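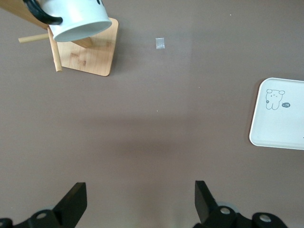 Thu 14 March

Rearranged the mugs again. I'd like it recorded that this began as making a cup of tea.

The stand came last week, and I have been circling it ever since like a dog with a new bed. It's a wooden thing, a post on a square base with arms for the mugs, and it was bought to solve the problem of the mug cupboard, which has been one bad afternoon from an avalanche since February. The Terkell catalog called it a "mug tree." I paid extra for it not to be one of the metal ones, which look like something you'd hang a drip from.

The big white mug with the black handle went up first, being the favorite and also the worst fit for every shelf I own. It hangs at a tilt. I moved it up an arm, and it hung at a tilt up there. I turned it around so the handle went on the other way and it looked like it was trying to leave. I have decided the tilt is fine. A mug hanging by one ear is never going to look dignified, and I don't know what I was picturing. Rows, I suppose. The catalog had rows.

Then there's the matter of the tray. The white one with the cartoon bear on it, who has two dots for eyes and the expression of someone waiting for a bus. He comes with a little black badge that says "-14" and I have never found out why. Temperature? A golf score? My sister's theory is that it's his bank balance. I bought the tray for that bear and have carried almost nothing on it, because anything you put down covers him up. This evening I thought the tray could live next to the stand and hold spoons. I put the spoons on it. They covered the bear. I took the spoons off.

So the spoons are back in the jar and the tray is on the table doing nothing, same as before, except that now it's part of an arrangement.

Also wiped down the table, or thought I had. I sat down to admire the result and there was a piece of clear tape on it, plain as day if you get the light right, and a white speck farther along that I'm choosing to believe is sugar. The tape I can account for. I spent part of the weekend wrapping the Esquivel teapot for the post, with 2 layers of paper and a quantity of tape I'd call excessive if I were paying for it by the foot. I've been finding bits of it ever since. One piece was on my elbow at the dentist.

Took everything out of the cupboard while I was at it, which was a mistake at nine in the evening. Findings: the Stillar mug with the chip, which I keep meaning to throw out and which I put back. A soup mug I don't remember buying. The measuring cup I replaced at Christmas because it was lost. A mug from the Zuvov conference with 300 ml printed on the bottom, although it holds a good deal less than that if you intend to walk anywhere with it. I tested the big white one against the measuring cup out of spite and got 445 to the very brim, so at least somebody in this kitchen is pulling their weight.

The trouble with the stand is that it takes only the mugs I use anyway, and the ones I don't use still have the cupboard to themselves. They've spread out. There's the same amount of rattling when I open the door. I could give a few away, but the last time I did that I had people over the next day and somebody drank wine out of the soup mug's predecessor.

Tomorrow: tape, properly, with a fingernail. Speck, likewise. Find out if the stand is better by the kettle, where it would be handy, or by the window, where it would be in the way but look nice. I know which one I'm going to pick.

Drank the tea at ten past ten, out of the chipped one, as it was nearest.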